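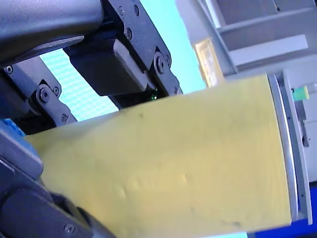

Photo: Dumisani Shabalala / Drovby workshop

06/12/2021

Yellow pads, continued from the May pages.

Got the bench back after lunch and went on with the pale mustard sheets. The one in the photo has a few marks on it, as it shows. It has faint dents and creases, some small dark specks, a dark spot near the upper middle and a smudge down by the lower edge. None of that matters for the fit. It does matter if we want to send any of these out as good pieces, so I've started a separate pile for marked ones and written PRACTICE on the shelf in tape. Please don't mix them back in.

Cutting. Used the long knife and the steel rule, new blade. The old blade drags and leaves a ragged side, which then catches when it meets the curved edge of the holder. Two light passes go better than one hard one. I tried the scissors on an offcut and gave up, the cut wanders and the side comes out slanted. The 362 template is still the right one for this holder. The template marked 1000 is for the Flulport job and is too big for anything on this bench. I hung it on the far hook so it stops getting picked up by mistake.

Fit against the curved edge. The holder is the white and gray one with the thin silver-gray inner rim. A sheet cut exactly to the template goes up to the rim and stops there with a slight bow in the middle. If I shave the end a hair it lies flat. If I shave it twice there's a gap and it slides about. So one shave, then check, then leave it alone. I've marked the shave line on the template in pencil. It will rub off, so somebody should scribe it properly when the scriber comes back from Bermúdez.

Going in at a slant works better than going in square. Lower left corner low, far end up to the rim first, then let the rest down. When I push it in square the near side lifts and I end up pressing it with my thumb, and that is where half the dents come from.

Marks. Tried three things on a spoiled piece:

Dry cloth: moves loose dust, does nothing to a smudge.
Damp cloth, no soap: lightens the smudge, leaves a tide line when it dries.
White eraser: best of the lot, but it roughs up the surface if you keep going. Few strokes only.

The small specks don't come off with anything. I think they're in the sheet from the supplier. Looked through the unopened Clukex pack and saw the same kind of specks on the top sheet, before anybody had touched it. Wrote to Clukex to ask if that's normal for this batch. No answer yet.

Creases. A crease from being folded over stays. A dent from a fingertip comes up partway if left overnight with nothing on it. I put a bad one under the flat board last time thinking it would press out and it came out worse, with the grain of the board printed on it. Store them flat, uncovered, no stacking above the line on the shelf upright.

Stock. 13 good sheets left from the opened pack. The new pack says 100 on the label and I haven't gone through it. We have used more than I'd planned for, mostly on getting the shave right, and that part should be over now.

Holder. Wiped along the rim and the small dark holes with a soft brush. Foam-colored crumbs had collected along the inside after the morning's cutting, so the brush now lives in the tray with the knife. Don't use the air line, it just blows the crumbs under the rim.

To do:

Scribe the shave line on 362.
New blades, the box is down to the last strip.
Ask Drovby office if the marked pieces can go out as packing for the small orders.
Try a sheet with the corner rounded off a little and see if it goes in easier.
Chase Clukex about the specks.

Left one sheet in the holder overnight to see if the bow settles. Will write up in the morning.

D.S.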